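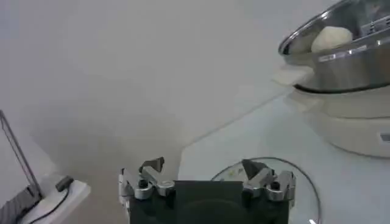

What takes the most time when you build a two-armed robot in a shared workshop? For me it is the cables. The arms were mounted in one evening, but I have been moving wires since July.

I keep this thread for people who asked how Vivel is going. Vivel is my robot, and I write the posts on the train home, so please forgive the short sentences.

The fingers now open to the same width on both sides. Before, the left one stopped 7 mm too early. It was a wrong number in my settings file and I looked for it in the hardware for two weeks.

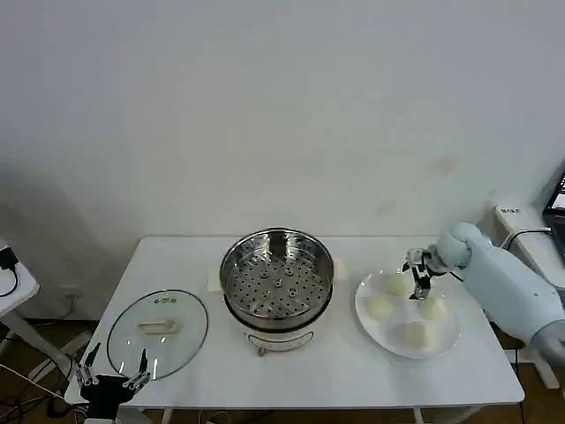 Traltside, 2022-10-10

Bun day at the workshop. Five on the plate, and the right gripper is over the top one. Soft things are difficult for me, as I tuned the grip with wooden blocks.

I lowered the closing force to 40 per cent and the speed also. The next change is the angle of the wrist, which I would like to be a little steeper.

Softić, the small shop in Prenstead, still has the rubber sheet I use for fingertips. I ordered 12 pieces. Delivery can take up to a week.
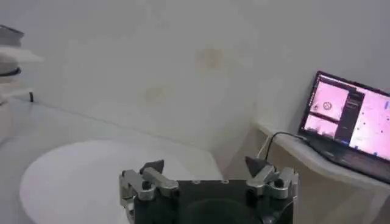
Do you need a strong computer for such a build? An ordinary laptop is enough to move the arms and to record what they do. I do the heavy calculation at night on an older desktop at home.

If someone has a good way to fix cables near an elbow joint, please write to me. I have tried tape and I have tried springs, and I am not happy with either.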